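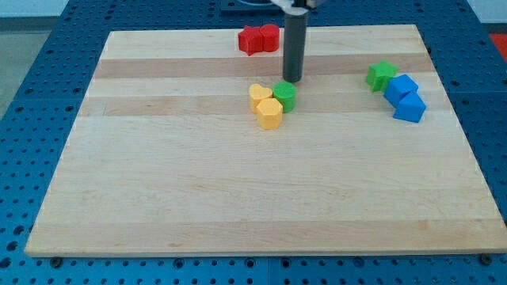

Figure 6-1. Rod finger over the work board, blocks in the back half, near half clear.

6 SETTING UP THE BOARD AND ROD FINGER

This section covers fitting the board to the perforated table, installing the rod finger, teaching the board plane and running the first push check. Read Section 5 (Power and Emergency Stop) first. Allow 47 minutes for a full set-up. Replacing the finger alone requires steps 6.3 to 6.5 only.

6.1 Before you start

You will need:
Hex key set, metric
Torque driver
Feeler gauge
Lint-free cloth
Board, Protwood, supplied in the accessory carton
Block set, supplied in the accessory carton
Rod finger and bracket, Dalulent part 3910

CAUTION: Do not work inside the table area with the arm enabled. Press the emergency stop and wait for the status lamp to go out before reaching across the board.

6.2 Fitting the board

1. Wipe the table with a dry cloth. Check the seam between table plates by running a fingertip along it. If you feel a step, level the plates as described in Section 3 before going further.
2. Place the board on the table with its long edge parallel to the front of the table.
3. Slide the board back until its near edge clears the two bolt heads at the front corners. The bolts are used as a visual reference for squareness and do not clamp the board.
4. Press down on each corner in turn. The board must not rock. If it does, look for swarf or a raised screw underneath.
5. Measure from the near edge of the board to the table datum at both ends. The two readings must agree to within 1 mm.

NOTE: The colour of the strips varies from board to board. The vision software ignores the banding once the background has been captured (step 6.6), so a replacement board always needs a new capture.

NOTE: Store spare boards flat. A board that has been leaned against a wall over a humid summer may cup enough to fail step 4.

6.3 Installing the rod finger

1. With the arm disabled, remove the transit cap from the tool bracket.
2. Insert the rod, rounded tip down, until it bottoms in the bracket.
3. Tighten the clamp screw to the torque marked on the bracket label. Do not use thread-locking compound.
4. Pull down firmly on the rod by hand. If it moves, remove it, clean the bore and repeat from step 2.
5. Enable the arm and open Tool > Finger. Enter the rod length stamped on the packaging and save.

CAUTION: A wrong rod length will drive the tip into the board on the first approach. Have a second person read the value back before saving.

6.4 Teaching the board plane

1. Clear all blocks from the board.
2. Set jog speed to 20 per cent.
3. Jog the tip to a point near the back left corner and lower it until the feeler gauge just drags. Press Store.
4. Repeat at the back right corner, then at the centre of the near edge.
5. Press Solve. The residual is shown in the lower status bar. If it is displayed in red, repeat the three points.

The tip should now hold a constant gap when jogged across the board — check this along both diagonals before leaving jog mode.

6.5 Setting the hover height

The hover height is the distance between tip and board during travel moves over clear areas. Travel moves do not clear the tops of the blocks; the planner routes around them. If hover height is changed, re-run the push check in 6.7.

6.6 Capturing the background

1. Retract the arm to Park.
2. Confirm that the board is bare and the room lighting is at its normal working level.
3. Select Vision > Capture Background.
4. Place the blocks. Use the back half of the board and keep the near half free for the push check. Blocks may touch.

NOTE: Blue blocks are close in hue to the table. If one is lost near the board edge, move it inboard and lower the blue threshold one step at a time.

6.7 Push check

1. Select Run > Push Check and choose one block.
2. Keep a hand at the emergency stop. The arm will lower the tip behind the block and push it toward the near edge.
3. Watch for chatter. If the rod skips on the block face, reduce push speed.
4. Repeat with a star block and a cube. Rotation during the push is normal.

Error 596 (contact lost) at this stage is nearly always a loose clamp screw. Return to 6.3, step 3.

6.8 Routine care

Every Tuesday, or after any collision, inspect the rod tip for flats and re-check the clamp screw. Wipe the board with a dry cloth only; solvents lift the finish. Replacement rods and brackets are ordered through Sistel service — quote the part number and the controller serial number.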